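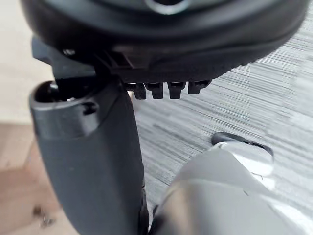 The view from the wrist, mid-session. Gray floor, black housing, and my favorite little row of tabs.

Oct 15, 2018

So I spent most of the past two weeks driving a robot arm by hand, and my shoulders would like a word with whoever picked the height of the control stand. (It was me. I picked it.)

If you're new, the short version is that we're trying to teach the arm a pickup-and-turn move by doing it ourselves over and over with the remote handles, recording the whole thing, and letting the software learn from the recordings. Nadine calls it babysitting. I think it's closer to teaching my nephew to tie his shoes, where you hold his hands and go very slowly and try not to sigh.

We're at 135 good runs so far! The bad ones I quit keeping after Majdi pointed out that I was mostly saving my own sneezes. A run takes me 56 seconds when I'm awake, and a lot longer right after lunch.

The wrist view took the most getting used to. I'd been working from the side camera, the one on the Parby stand, and I was pretty smug about it until Majdi switched it off and told me to drive with only what the arm sees. Ugh! Everything is huge and close. The gripper is a big shiny blur down in the corner, and that dark gray tube with the open top looks like it's standing right in your face. I kept stopping short, then creeping in, then stopping again, and of course all that creeping goes into the recording too. When we trained on my first batch back in March, the arm crept exactly like me. Very flattering.

What finally helped was picking one thing to look at. For me it's the tabs hanging under the black housing. I line up on those, I breathe out, and then I move in one go, even if I think I'm a hair off. A small correction at the end is fine, Majdi says, as long as I do it the way I'd want the arm to do it. I've started saying "left, left, down" out loud. Lucienne has moved her desk.

Still on the list: the left handle sticks a bit when I twist it, the Lodex logger eats the first second of a run if I hit start too fast, and I need to try this with somebody else driving so it doesn't learn only my habits. Hussam is left-handed and has volunteered, so next time should be interesting. Bring snacks, Hussam.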